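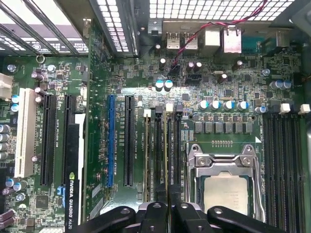 Slide 4: What the cell does

Workstations come in from leasing returns. At Craddock we strip them for resale parts: graphics card, memory, processor, then the board itself. Until July this was done entirely at hand benches by one team.

The arm now works inside the open chassis. Wrist camera, two-jaw gripper, no fixed jig. Cases differ too much between makers for a jig to pay.

Say: the unit of work is the part, and the case stays where it was put down.

Slide 5: Division of tasks

Arm: reaching in, gripping, lifting out, placing in the tray.
Person: opening the case, freeing latches and cable plugs, grading, anything with a damaged screw head.

Rosimeire Lins wrote the task split. Her first version gave the arm the cable plugs as well. Withdrawn after the trial. Small headers sit close to capacitors and the jaws need clearance on both sides.

Pause for questions on clearance. If asked about force limits, refer to the Zondix integration note, section 2.

Slide 6: Access angle

Straight down is the easy approach. Near the slot covers the arm has to come in tilted, and the linkage takes up much of the space a hand would use.
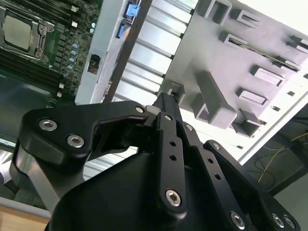 The consequence for staff is that two people can no longer share one case. Under the old method one would hold a bracket back while the other drew the card. The procedure now has a single operator at the cell, who stays outside the marked line while the arm moves.

Slide 7: Changes to jobs

Volume in the trial period: 1,550 machines. Bench posts before and after: the same. Content of the posts: different.

- Less lifting and reaching, more inspection.
- Grading now takes around 80 minutes of each shift per person.
- Fault recovery is a paid skill grade. 3 people hold it at present.
- Rotation between cell and bench is every two hours. Elis Pugh asked for this and it was adopted.

Slide 8: Open points

Noise at the cell. Lone working on the late shift. Who signs off a part the arm has dropped: Rhun Jenkins holds the draft rule, comments to him.

Next slide is Elin Samuel's, on training records. Hand over the clicker.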